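Before you buy another cleaning system

Every fall my wife and I have the same talk about the house. It starts with crumbs under the toaster and ends with one of us reading reviews at midnight. This year it was the Plorkgate Method, a printed planner and an app that promise a clean home in 13 minutes a day. I paid for it in September. I have doubts.

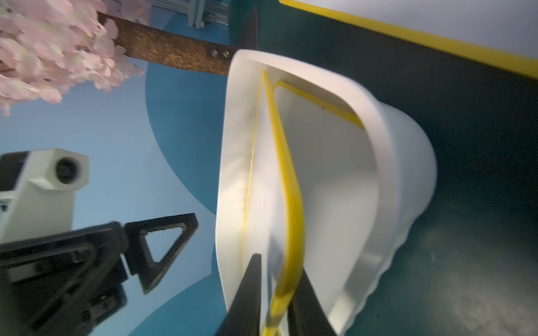
Jomar Dizon
Staff writer, home and money
8th October

The first thing the planner wants is a list of every surface you own. Mine ran to three pages, and I hadn't touched a sponge yet. Then you give each surface a "care score." I gave the kitchen floor a 3, the app told me that was low, and I went to bed.

I have nothing against lists. My mother kept one taped inside a cupboard door on Gatchalian Street and the place was spotless. But hers said things like "stairs" and "behind stove." It didn't send her a badge.

What bothers me is the 13 minutes. I timed myself for 23 days -- yes, with a kitchen timer -- and I hit it twice. Both times I had skipped the bathroom. The app counted those as my best days.
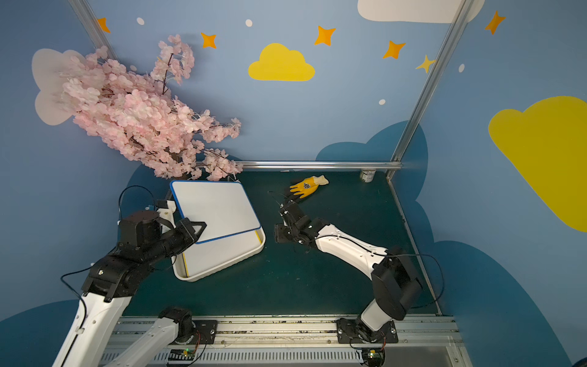

The company says its users save a lot of time, and maybe they do, but I couldn't find out how anyone measured it. I wrote and asked. The reply thanked me for being part of the family and offered me a discount on Wostadero floor spray. I already had a bottle. It smells like a dentist's office and leaves the tile looking the same as plain soap does.

There is a user forum with 1,859 posts in the "motivation" section. I read more of them than I should have. A good many are from people who fell behind and feel bad about it, which seems a strange thing to pay for.

To be fair, the laundry page is decent. It tells you to fold things as they come out of the dryer, and I've kept doing that. 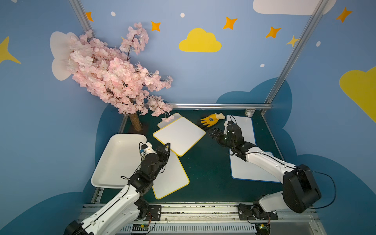

What about the cloths?

The kit comes with a pack of Celtex cloths that are supposed to pick up dust without any spray. They work fine on the bookshelf. On the stove they just push the grease around, and after a few washes mine went stiff. An old T-shirt cut in quarters did as well on everything I tried.

I've canceled the app and kept the planner, mostly for the blank pages at the back. Right now they hold a grocery list and the number of a man who fixes gutters.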